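What I learned at the county careers open day

I nearly didn't go. I've been to enough job fairs to know the drill: a gym full of folding tables, a bowl of mints, somebody telling you to apply online. But a friend from my night class sent me the flyer for the Arkby County public service open day, and it said there'd be a practice panel with real hiring staff, so I put on my decent shoes and drove over.

First tip, before anything else: park behind the library. The lot in front of the county building was full when I got there and I did two loops before a very patient man in a vest waved me around the back. By the time I'd signed in, the welcome talk had started and I had to climb over half a row of knees to reach a seat.

The talk was given by Korkor Zakaria, who runs hiring for the county. I liked her right away. She had no slides, just a stack of paper, and she started with last year's numbers. The county got 1,984 applications for its office and field jobs and filled 262 of them. I wrote that down and then sat there feeling a bit sick, to be frank! But then she said that up to 900 of those applications were set aside at the first read, mostly for one dull reason: people hadn't answered the questions on the form. They'd pasted in a cover letter, or typed "see resume," and the readers can only score what's in the box.

I have typed "see resume." More than once. I sank a little lower in my chair.

After that we split up. You could tour the departments or go straight to the workshops, and I did the tour first, mainly for the chance to walk around. We saw the records office (cold, very quiet, I could work there), the permit counter, and the dispatch training room, where Keegan Doolan let us put on headsets and try to take down an address from a recorded call. I got the street right and the house number wrong. He said most people do it the other way around, and I'm still not sure if that was a compliment.

The permit counter was more interesting than I'd expected. They're moving all their forms to a new system called Tukitz, and the clerk showing us around was pretty open about how that was going. She has both the old screen and the new one up all day and types some things twice. A woman in our group asked if you need to know Tukitz to apply, and the answer was no, they train everyone from scratch. What they do want is an example of a time you learned some new tool at work. It can be a cash register. It can be the scheduling app at a restaurant. I'd been leaving my restaurant years off these forms completely, so that was worth the drive by itself.

Lunch was sandwiches in the hallway. I ate mine standing up next to Afiq Hartono, who had driven in from Odoi and was on his third try for a parks job. He'd made it to the interview both times and then gone blank. We traded stories about our worst answers (mine involved the word "synergy" and I'm not saying any more) and ended up going into the practice panel together.

Now, the panel. This was what I came for. Three chairs behind a table, one in front, and everyone else watching from the sides, so it was about as relaxing as you'd think. Ebenezer Fiadzo led it. He's sat on county panels for years and he explained the scoring before anybody sat down. Every question ties to one line in the job posting. Each panel member gives a score on their own, and they don't talk until all the scores are in. So if the posting says "handles upset customers calmly," there's going to be a question on that, and you can walk in with your story ready.

Afiq went first and did great. He told a long one about a flooded campsite, and when he got lost in the middle he just stopped and said, "Let me back up." Ebenezer loved that. He said panels would much prefer a pause and a restart to five minutes of wandering.

Then me. I got asked about a time I disagreed with a boss, and I said "we" all the way through. We decided, we talked to him, we fixed the schedule. Bjarke Mogensen, on the left end of the table, asked very kindly, "And which part was you?" I had no answer for a good few seconds! It was me, though — I wrote the whole new schedule on the back of a menu. I'd never once said so out loud. 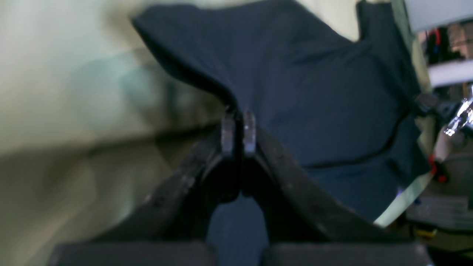 Page last changed: May 26, 2024

A few loose ends for anyone thinking of going. The next open day is in September, same building, and you have to sign up ahead for the practice panel because the spots go fast. The tour you can just join. Bring a printed copy of a posting you like, since the panel will use it for your questions if you hand it over. I didn't know that and got the general set.

There was also a table from Galik, a company that sells interview coaching, right by the exit. The young guy there was nice enough, but I took the leaflet and kept walking. The county's own guide is free at the front desk and it has the full list of things they score, with sample answers. Mine already has mustard on it.

I sent in my form for the records office job last night. Every box filled in, no "see resume" anywhere, and the menu story is in there under problem solving. Afiq has his parks interview coming up and has promised to text me how it goes.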